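Phones, cases and a pair of arms: my morning at Zelenák

By Karla Trujillo
10/31/24

I've been sending my old phones to Zelenák for years without giving a thought to who opens the envelope. Mostly it's Bohumila Malý and the four others on her bench, and up to 3,000 handsets a week come across it. Every one has to be picked up, taken out of its case, looked over for cracks and put in the right tray. By Friday, Bohumila told me, her thumbs used to ache so much she couldn't open a jar!

In August the firm put in two robot arms to share the picking up and putting down, and I went along to see how everyone was getting on with them.

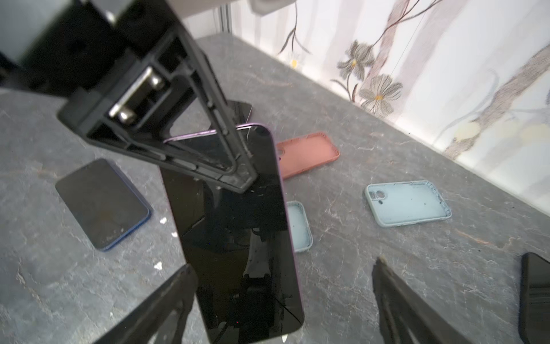 The bit I'd been wondering about was jobs, so I asked straight out. Matúš Machala, who runs the floor, says all five people on the bench are staying, and that it's in writing until the end of next year. What has changed is the day itself. There are 29 steps on the old checklist and the arms are meant to take over the dull ones (lifting, turning, setting down), while grading and anything to do with customers stays with people. Two of the team are also being trained to look after the arms, with a bit more in their pay packet for it.

Not everybody's thrilled. Eduard Vlček has been grading phones since the place opened and he misses the chatter, as the bench is now split between two rooms. He also reckons he's quicker, and I wouldn't bet against him – thin phones lying flat on a hard surface are fiddly enough with fingernails.

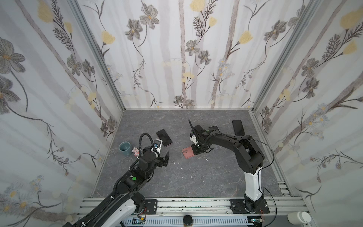

Bohumila is happier. She's moved over to checking the grades and deciding what's worth repairing, a job she'd asked for twice before, and she likes going home with hands that work. She'd still like a proper say in how fast the line runs once the arms get going in earnest, and so would Eduard. Matúš has promised them both a meeting on it before the second pair of arms is ordered.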